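Visit notes: Stillico hosting open day, Plakow

I went to Plakow in December because Stillico had been telling its customers for months that the matchmaking trouble was over, and I wanted to see what had changed. I run a small community for one of the shooters they host. We have over 200 regulars, and most evenings a fair few of them get thrown back to the lobby halfway through a round.

The day began with a talk in the canteen. Jolanta Sowa, who looks after the European regions, put up a chart of failed joins falling nicely from left to right. There were no numbers up the side. A man near the front asked about that and was told the scale was "commercially sensitive". I wrote that down and underlined it.

Next came the machine room, which is smaller than the brochure suggests. We were taken through in groups of eight and given ear plugs. The racks are tidy and the labels are good. Our guide said there was room to grow by 40 per cent, then a minute later said two rows were promised to another customer, and I couldn't make those two statements fit together.

The part I had come for was Rakura, their new system for moving players off a busy server before it falls over. On the demo screen it worked very well. It had 100 pretend players on it, all with the same perfect ping, none of them on hotel wifi and none of them leaving in a huff at half time. When I asked what happens if the match host drops out during a move, the answer was that the session "recovers gracefully". I asked how long that takes. It depends, apparently.
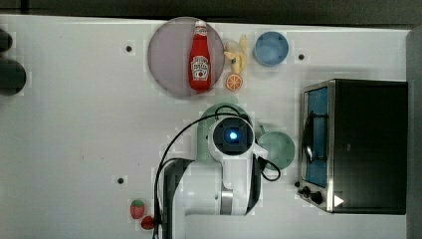 **Robot Arm and Toy Food**

After lunch there was a question session, and it was the best hour of the visit, mainly thanks to Sorcha Ó Néill from the support desk. She didn't have slides. She said that reports from players are grouped by region before anyone reads them, so a single bad server can hide inside a healthy average. That matches what we see. It also explains why my tickets come back marked "no fault found" while the same server address keeps turning up in our logs.

She wants reports to include the server address, the time with the time zone, and whether the whole lobby dropped or only one player. I've changed our form to ask for those. I'd still like to know why it took a trip to Plakow to hear it, when the help page only asks for a username and "a description of your problem".

Chiu, the older balancing system, stays in place for the smaller games. I asked if ours counts as small. Jolanta said the list was being finalised and that owners would be told before anything moved. Past experience says we'll find out from the patch notes.

Coffee was decent. The goody bag had a mouse mat and a leaflet repeating the chart, again without a scale.

I haven't moved our community anywhere and I'm not recommending that anyone else does yet. If you had a drop last month and still have the log, send it to me with the server address. I have Sorcha's direct contact now and I mean to use it.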